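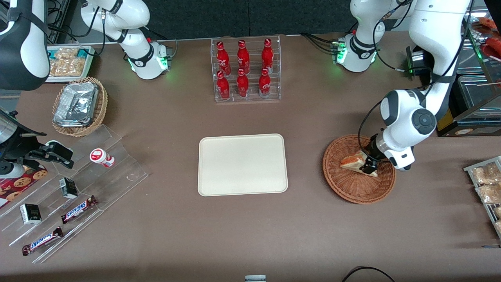
Last updated: June

The price on page one is the smallest number

Every budget season somebody in our building gets excited about a pair of arms. This year it was Janaka Samarakoon, who runs catering at the Brandville office and had sat through the Pavent presentation twice. He came back with a glossy folder and a figure circled in pen. I have been signing off on kitchen and counter equipment for a long time, and I read the folder with a pencil in my hand.

My complaint is with how these purchases get planned. The arms are on page one. They have a price, a warranty and a nice finish. Everything the arms need in order to assemble a snack order is on page six, in small type, or it isn't in the folder at all.

Think about what goes on a table for this kind of job. You need a rack that holds the soda bottles upright. You need a stepped stand for candy bars and small boxes, a basket for the sandwiches, another for the foil containers, and a tray to put the order on. None of it is exotic. A person behind a counter could manage with a cardboard carton and a shelf. But once you settle on a layout for a machine, you want the same rack and the same basket every time, and when one cracks you need another just like it. Pavent quoted us 109 dollars for a spare set of stands and baskets per station. Fine. Then Bernice Owusu in purchasing asked how many sets a year we should plan on, and the answer was that it depends.

"It depends" is not a budget line.

Then there is table space. Two arms want a lot of room, and they want it all day, whether there are orders or not. Our counter at Brandville is narrow. To fit the station we would lose the spot where people now pick up their own lunch, and I have yet to see a proposal that puts a dollar value on that. Kaiwen Xie in facilities did the sum for us on the back of the folder, and it came to 1,090 dollars a month at what we pay for the floor. Janaka said this was unfair, as we pay for the floor anyway. He has a point, up to a point. We pay for it now and get a lunch counter.

I also worry about sandwiches. A bottle is a bottle. A sandwich wedge is soft, it leans over, and the next one has a different filling. I asked Pavent for a record of 100 sandwich picks in a row, good and bad, with the bad ones left in. They sent a video of one pick. It was a good pick! I would still like the other ninety-nine before anybody writes a check.

People who like these systems tell me I would have said the same thing about dishwashers. Maybe so. A dishwasher came with a plumber's estimate, though, and I could call three restaurants that had run one for years. Chukwuemeka Ogundipe at Dotside has had a two-arm station in his lobby since last fall and he likes it, mostly. When I asked what it had cost him this year beyond the lease, he said he would have to get back to me — and he is a careful man with a spreadsheet.

So what I sent upstairs was short. Rent one station for six months. Put the racks, the spares, the counter space and the hours spent refilling on the same sheet as the arms. Have Nilmini Sikder's team keep the tally, because they don't report to Janaka or to me. If the total still looks decent, buy it, and I will carry the box in from the loading dock myself.

Janaka thinks six months is stalling. He has asked for three.

Search this site Enter keywords Go

Contact | Copyright Wanigasekara | Back to top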